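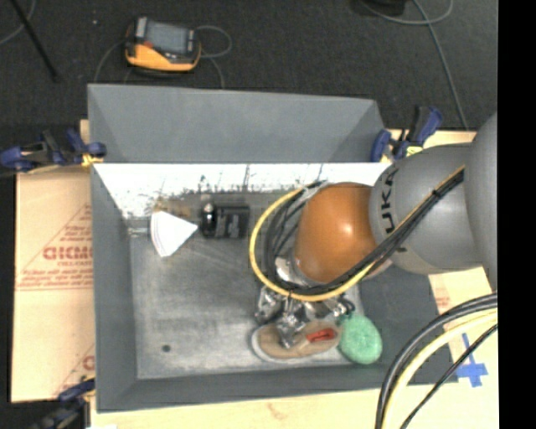
Tuesday, June 11, 2024

Glue day, and a long one, so forgive the rambling. I want to get it all down while I still remember which pot was which.

Birger Lindqvist rang first thing to ask how the old hymnal was coming along (the Prurkach one, with the split spine) and I had to tell him it was still in pieces under the blotters. He was very kind about it. He has waited since May and says he can wait until the leaves turn if it means the sewing holds this time. I do like working for people like that! He also told me a long story about his grandmother singing from it in the kitchen, which accounts for the flour in the gutters of the harvest section. I've left most of the flour where it is. A soft brush took off what was loose, and the rest can stay as part of the book.

Paste first. I made the wheat starch up one part to five by volume, soaked it for 20 minutes, then cooked it on the low ring with the wooden spoon going the whole time. It went glassy a little sooner than I expected, and I kept stirring until it dropped off the spoon in a sheet. Cooled it in the basin, sieved it twice. The second sieving is tedious but do please do it, whoever makes the next batch, as there were still three or four hard little grains in mine and they show through thin tissue like gravel under a rug.

Tissue tests, on scrap from the back of the broken dictionary:

- Ruotsalainen thin: lovely to handle, tears with a good feathery edge, nearly disappears once dry. A bit timid across a fold.
- Ruotsalainen medium: stronger, slightly yellow against our paper. I'd use it on the outside of the sections and keep it off the printed side.
- Torivitz: cockled badly with the fresh paste. Might behave with a drier brush. I'll try again before I say anything rude about it.

I went with the thin for the inner folds and the medium for the outer, and got 17 folds mended before lunch. They are between fleece and blotter under the small boards. I changed the blotters after an hour and again before tea, and they were still coming away cool to the cheek, so please leave the pile alone overnight, however tempting it looks.

The hymnal has 21 sections in all, so four to go. One of those is the nasty one where somebody has run sticky tape right down the fold, probably before any of us were born. The carrier lifted with a warm spatula but the brown stuff has gone well into the paper. I tried a crumb eraser on one corner and it helped a little. I shan't chase it any further, the paper is soft there and I'd sooner have a stain than a hole.

Thread: we're nearly out of the 18/3 linen. There's enough on the card for this book and perhaps a pamphlet. I've put it on the Skorkley order along with more blotter and a new bone folder to replace the one I trod on (sorry, all).

Sewing supports still undecided. The old ones were thin cords, sawn in, and the saw cuts are half the reason the spine went. I'm leaning towards linen tapes, set a little clear of the old cuts so the thread has sound paper to pull against. It will make a slightly flatter back than Birger remembers, and I ought to ring him before I commit.

For tomorrow: last four folds, wash the brushes properly (I only rinsed them), cut tapes, and find the lid for the paste jar.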